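The Towel Cell: Looking After a Two-Armed Folding Station

Posted in: Workshop Gallery, Robots We Look After
Tags: two-arm cells, grippers, cable care, maintenance

I've wanted to put a page up for the Hisby cell ever since we got it running properly in April. It's a two-arm station on a white table, it handles towels, and I spend more of my week on it than on every other machine in the Gitura workshop put together. I'm not complaining! A towel is a wonderful thing to give a robot. It stretches, it sags, it sheds fluff into places you wouldn't believe, and every bit of slop in a joint or a finger shows up in the cloth straight away.

Most of what follows is upkeep: cables, fingers, zeroing, cleaning. If you run anything with a pair of arms over a tabletop, I hope some of it is useful, and if you do it differently I'd love to hear how.

Our test towel is nothing fancy, just an ordinary green terry one folded lengthwise into a long band. We use a band for checks on purpose. Pulled out between the arms it works almost like a straightedge, and if one gripper is sitting higher than the other or closing crooked, you see it along the lower edge of the cloth long before you'd find it with a gauge.

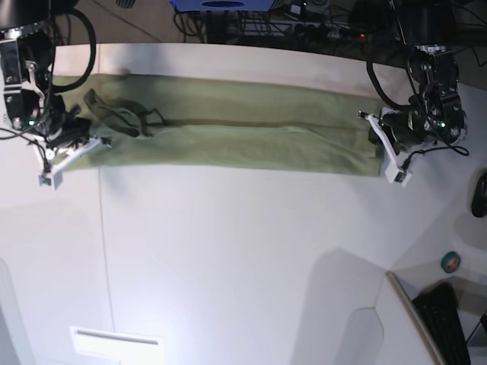

Zeroing comes first, every morning, before any cloth goes near the table. Both arms go to their park position, then down until the finger tips just touch the tabletop. I slide a strip of paper under each one. It should drag a little and still come out whole. If it tears, I back that arm off and run the Ceris routine again (that's our setup software, home-grown and a bit grumpy, but I'm very fond of it). The whole business takes 12 minutes on a good day.

Then the fingers. They're white plastic, and they wear faster than anything else on the cell. Terry cloth is rougher than it feels! I run a fingernail along the gripping faces and look for a polished patch, and once there is one the grip starts to creep. We keep 3 spare sets in the drawer. When one side needs changing I change both, even when the other looks fine – mismatched fingers gave us a whole week of crooked folds back in the early days, and I'd rather spend the plastic.

The screws behind the fingers get a dab of low-strength threadlocker. Go easy with it. I once had to drill one out and I still think about it.

Cables are my favorite subject, so bear with me. An arm that reaches down and across needs slack up high, and the temptation is to tie everything flat to the housings so it looks tidy. Please don't. Leave a generous loop near the upper joints and let it swing. Ours looks a bit wild, and the loops have outlived two rounds of neat zip-tie work. What I do check is where each loop goes at full reach: I move the arm by hand with the power off, slowly, and watch for anything rubbing on an edge or dipping low enough to brush the cloth.

After that I power up and look for the indicator lights on the arms. Both have to be green before I send a single move. If one comes up late I reseat its connector, start over, and write it in the log. Two late starts in the same month and the cable gets replaced, no arguments.

Lint deserves its own paragraph. It collects around the gripper linkages and packs down into a kind of felt. A soft paintbrush and a small vacuum do the job nicely. Compressed air only drives it deeper into the joints. The tabletop gets a wipe too, and I pay special attention to the seam between the panels, where a stray thread can hook a finger tip.

Last thing is the run itself. We do 100 grips and releases with the test towel, and I stay for all of them with a coffee, listening. You learn the sound of a happy gripper pretty quickly. A dry click on closing usually means a finger screw has worked loose, and a hum that hangs on after the move means the hold force is set too high. The log is up to entry 1487 now, and I've read back through most of it more than once. It's great fun to see the small faults get further apart.

Next up is a new set of finger pads from Mateos with a finer grip pattern. I'm itching to try them on the thicker towels, and I'll add the results to this page once they've had a fair amount of wear.

1487 views | 12 comments | 3 shares

Recent in Workshop Gallery
Rewiring the Mateos Test Stand
Gripper Fingers: What We Print and What We Buy
Ceris Setup Notes for Two-Arm Stations
Getting Lint Out of a Linkage
A Bench Tour of Gitura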